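Table coverings

A table covering is any sheet of cloth, paper, felt or other soft material laid over a table to protect it, to dress it, or simply to give a clean surface to work or eat on. The habit is a very old one, and there can be few households that have not, at one time or another, spread something over a table before a birthday tea, a spell of painting or an afternoon of cutting out dress patterns.

Cloth

Linen was for a long time the favourite, being hard-wearing and pleasant to the hand, and cotton joined it as it became cheaper. Damask, in which the pattern is woven into the cloth and shows only as the light catches it, was kept for best in a good many homes and brought out with some ceremony. Checked and striped cloths did the everyday work. A cloth is usually cut so that it hangs down a little on every side, and a longer drop is thought to look more formal.

Under the cloth there was often a second layer, known as a silence cloth, a thick felt or flannel which deadened the clatter of plates and kept hot dishes from marking the polish.

Paper

Paper coverings have a humbler history but are probably met with just as often. Lining paper, newsprint and brown parcel paper have all been pressed into service, and plain white paper is much liked for crafts and close work, as small dark things show up so well against it. It may be sold in flat sheets or on the roll, and a roll 40 metres long will see a village hall through a great many jumble sales and children's parties.
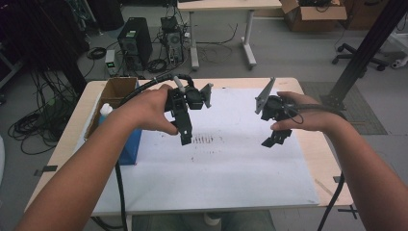
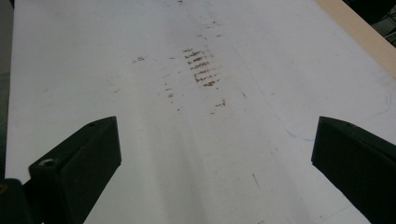 Hundadlow, January

The town of Hundadlow has a particular fondness for the subject, having once had a paper mill, the Brindex works, which turned out table paper alongside wallpaper and bags. At its busiest the mill employed 156 people and was sending out some 3,000 rolls a week, many of them to tea rooms and seaside boarding houses. The town museum still keeps a pattern book from the works, with borders of ivy, scallops and little blue teapots, and very charming they are too.

Care and storage

Linen is best washed soon after use and ironed while still slightly damp. Large cloths are happier rolled round a tube than folded, for a crease left in one place for years will weaken the threads. Paper should be stored flat or on its roll, away from damp and bright light, which turn it yellow and brittle.

See also: napkin; oilcloth; place mat; table runner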